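Draining a log shipper without losing the tail
November
By Emerson Damasceno

Pruvon is a small daemon I wrote to copy log lines from one machine to another. It reads a file, batches the lines, and sends them over a Unix socket or TCP to a collector. Last Tuesday I found that a restart could drop the final batch.

The cause was the shutdown path. On SIGTERM the daemon closed the socket right after the last write. A write that returns success has only reached the kernel buffer. In my test on Derkthorpe, 82 of 1,168 lines were missing at the collector.

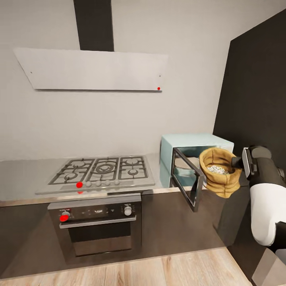 Kitchen render, microwave open.

The fix has two parts. The daemon now stops reading, flushes the batch, and calls shutdown() on the write side only. Then it reads until the collector sends its last acknowledged offset and closes.

The offset goes into a state file, written to a temp name, fsynced, and renamed. Skipping the fsync on the directory is a mistake I have made before.

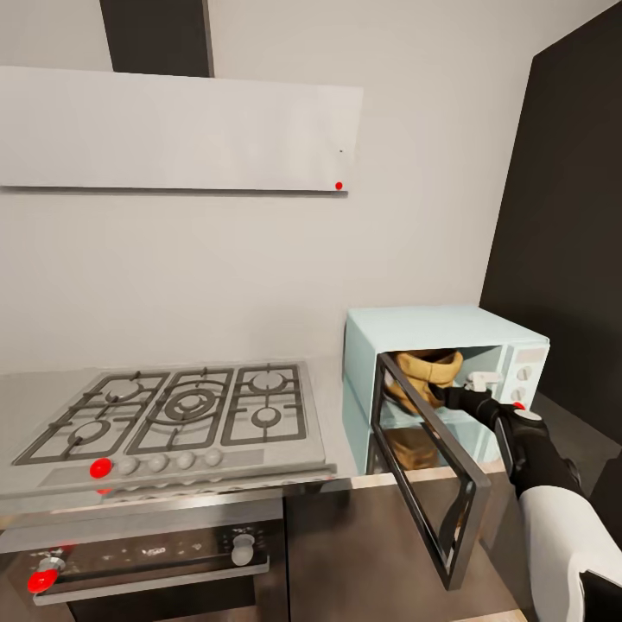 Timeouts needed more care. A collector that never answers must not hold up a restart, so the drain phase gets 3 seconds and then gives up. The half-closed socket in that phase is a bit like the mint-blue microwave on the counter there, door open, with the oven under the cooktop shut: one side takes traffic and the other doesn't. If the timer fires, the old offset stays in place and the batch is sent again on the next start.

That means duplicates. Welington Lins asked for exactly-once delivery, and I said no. The collector drops any line with an offset it has already stored, keyed by file inode and host name.
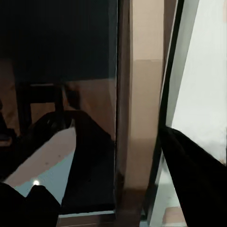
Log rotation breaks the inode key if the file system reuses the number quickly. I added a hash of the first line to the key, and the two cases I could reproduce went away. Empty files are still keyed on the inode alone.

The change is in the main branch. The config option is drain_timeout, in seconds, and zero turns the drain off.

Print this post
E-mail this post

Recent posts
Moving the Zovetti build to static linking
Bragança: notes on a slow disk
Reading /proc without races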